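Skanley All-Sky Camera: Set-up Guide
Section 5. Mounting and first night

1. Choose a place with a free view to the horizon. Street lamps within 8 meters will hide weak halos and light pillars.
2. Screw the base plate to the post. Turn the arrow on the plate to north.
3. Put the camera on the plate and close both clips.

Caution: Do not touch the glass dome with bare fingers. Grease from the skin makes false rings around the moon.
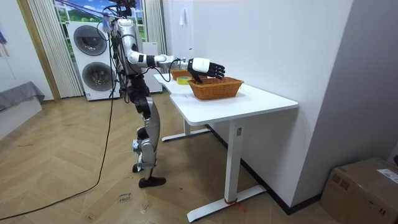

4. Connect the power cable to the camera first, and then to the supply. The cable must not be tight. Leave a loop close to the connector, similar to the black cable which loops down from the robot's wrist toward the desk. Fix the rest of the cable to the post with the 5 ties from the bag.
5. Switch on the dome heater. It needs roughly 2 minutes to start.

Note: In July the heater may stay off, except on nights with dew.

6. Open the Skosa program and select "Night sky". Set the interval between pictures to 30 seconds. 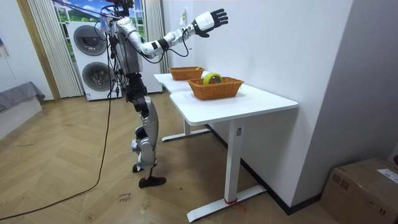
7. Make one test picture and look at the stars near the edge. If they are long, loosen the lens ring a little and repeat step 6.
8. Save the settings before you close the program.

Corrections to this section: Stella Barasa, May 20, 2024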